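Home | Tickets | Knowledge Base | Contact
October 2024 - posted by So-ying Leung

Issue: break room booking panel at the Bestora office shows the wrong time. Every reservation displays two hours late. The Hiderier calendar itself is correct.

Restarted the panel and cleared its cache. No change. Time zone in the admin page looks right.
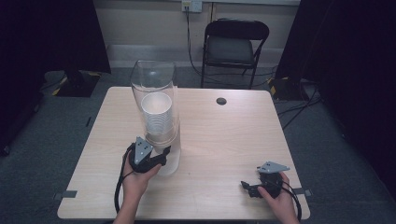

Pulled the sync log next. It stops at 1000 lines, so the first connection is missing. Raised the limit and ran the sync again - the panel is asking the old Wuminen server for its time zone. That server should have been dropped in June.

Changed the server address by hand. It went back to the old one after eight minutes.
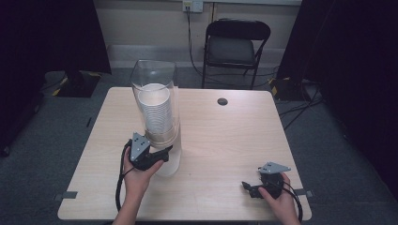
Ho-yin Kong: The address comes from the device profile, so a manual edit won't stick. Move the panel to profile 9 and sync twice.

Moved to profile 9, synced twice. Times now match the calendar. Leaving the ticket open until the other panels are checked.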